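Setting Up Your Plikar Kitchen Scale
Part 2: First power-on, leveling and calibration
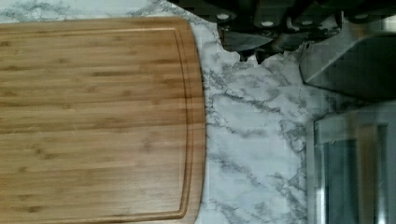
Okay, if you've made it through Part 1 you've got the battery door closed and the plastic film peeled off the display. I wrote this part after setting up a Plikar for my neighbor Mekdes, and then a second one for myself, so I've made most of the mistakes already.

Before you start
You'll need the scale, the 2,000 g calibration weight, and a spot you won't have to move from for a while. Keep it away from the stove and from any vent that blows across the counter. A draft you can barely feel will make the last digit wander all over the place.

1. Set the scale down with nothing on the platform. All the feet should touch. Press lightly on each corner, and if it rocks, turn the foot under that corner until it stops.

2. Press and hold POWER until the display lights up, then let go. You'll see every segment at once, then a row of dashes, then a zero.

Note: If you get dashes and they never go away, the scale thinks it's moving. Take your hands off the counter (I lean on mine without noticing) and wait.

3. Press UNIT to pick grams or ounces. Each press moves to the next one. Pick grams for now, even if you bake in ounces, because the calibration screen only works in grams.

4. Let it sit switched on for 4 minutes. I skipped this the first time and had to do the whole thing over, so go make your coffee.

Calibrating

5. With the platform still empty, hold UNIT and TARE together until CAL shows up. My thumbs kept landing at slightly different times and all I got was a change of units. If that happens, just try again — you haven't broken anything.

6. Press TARE once. The display flashes 2000.

7. Put the weight in the middle of the platform, gently, and let go. Don't slide it into place.

8. Wait for PASS, then take the weight off. The scale goes back to zero by itself.

Caution: Don't press POWER while 2000 is flashing. It wipes the old calibration before the new one is saved, and you'll be back at step 5.

Caution: Never store anything on the platform, not even a folded towel. The sensor underneath doesn't like being loaded all the time, and mine started reading high after I parked a flour tin on it over a holiday weekend.

If it says FAIL
Check the feet again first. Then check the battery, which is what it was for Mekdes. A weak one will run the display just fine and still ruin a calibration. If you get FAIL with a fresh battery, go to Part 7 for the reset.

Using a bowl
Put the bowl on, press TARE, and wait for zero before you pour. You can keep adding and taring as you go, but the bowl and everything in it still counts toward the maximum load. When you lift it all off you'll see a negative number. That's normal! Press TARE one more time and it clears.

Part 3 covers the timer and the auto-off setting.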